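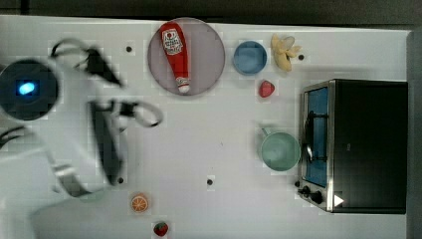
The Inventory at Clelent

The tenancy agreement ran to 20 pages and the inventory to three more. Huw Morris read the inventory first. It was dated 2021-04-02 and had been typed by someone who used a semicolon after every item, including the last.

Kitchen; one table, white; one plate; one bowl, blue; one mug, green; one kettle, Plasine, with lead; one drawer unit, sticking.

He went through it with a pencil. The procedure, as set out on the cover sheet, was to tick each item, note its condition as A, B or C, and sign at the foot of the page. Anything not disputed within the notice period was deemed accepted. He had worked in claims for most of his adult life and had no objection to the word deemed.

The plate was a sort of mauve grey. The inventory did not give its colour. He wrote the colour in the margin and marked it B, on account of a hairline crack underneath that could be felt with a thumbnail but not easily seen. The bowl was an A. The mug he filled to the brim and left standing on a sheet of newspaper for an hour, to test for seepage. There was none, so the mug was an A too.

The kettle took 182 seconds to boil when filled to the upper line. He timed it twice and got the same figure. Its rating plate said 3000 watts, and at that rating he would have expected it to be quicker. He descaled it with vinegar, rinsed it out and timed it again. The improvement was slight. He marked it B.

The drawer unit was as described.

On the second evening Iestyn Ruddock came down from the upper flat to read the meter, which was in Huw's hall cupboard and served both floors. He was a tall man who had to kneel to see the dial. He wrote the reading on the back of his hand.

"You've got her kitchen things, then," he said.

"Whose?"

"Mrs Bae's. She had it before. She left the lot."

Huw said that the items were on the inventory and were therefore the landlord's. Iestyn considered this, still kneeling.

"She had one of everything," he said. "If you went down for a cup of tea she gave you the mug and had hers out of the bowl."

He stood up, checked his hand to see that the number had not smudged, and went back upstairs.

Huw put the kettle on and looked at the second page. Living room; one chair; one lamp. Bedroom; one bed, single; one blanket, wool. He had read these entries already and had marked them without difficulty. He had supposed that the landlord was economical. He now turned back to the first page and found the line for cutlery, which read: one knife; one fork; one spoon; one spoon, small.

The next morning he wrote to the agents, Ruvudier, in Clelent High Street. He asked whether the contents listed had been bought by the landlord or left by the previous tenant, and if the latter, whether she had been asked if she wanted them. He enclosed a stamped envelope. The reply came within the week and confirmed that the contents were as listed.

He did his shopping at the small supermarket by the bridge, where the aisles were narrow enough that two baskets could not pass. He bought bananas, strawberries because they had been reduced, and a bottle of ketchup. When he got home he put everything out on the table to check it against the receipt. He had been undercharged for the strawberries. The difference was small, but he made a note of it on the receipt and put the receipt in his coat pocket, to be dealt with on the next visit.

Then he sat down and ate a banana. The light in that room came from the left and reached the far end of the table at about four in the afternoon, and he had got into the habit of waiting for it.

There was a hardware shop two doors from the agents. It sold crockery from a basket near the till, singly, none of it matching. He picked over it for some time. The mug he chose was brown and heavier than the other, with a handle that would take three fingers. He asked whether it could be returned if it seeped and was told that it could not. He paid for it anyway.

At home he carried out the newspaper test. He left the mug for the full hour, lifted it, and inspected the paper. He then washed it and stood it beside the other one.

The inventory still had to go back. He read it through a last time. Against the mug he had ticked the box and written A, and there was nothing to correct. Under the kitchen entries was a space headed Tenant's Additions, 100 characters maximum, with a row of small boxes to write in. He printed the words carefully, one letter to a box.

One mug, brown; bought by tenant; not to be removed at end of term.

He counted the empty boxes that were left over, ruled a line through them, and signed at the foot of the page. Then he went to the bottom of the stairs and called up to ask whether Iestyn took milk.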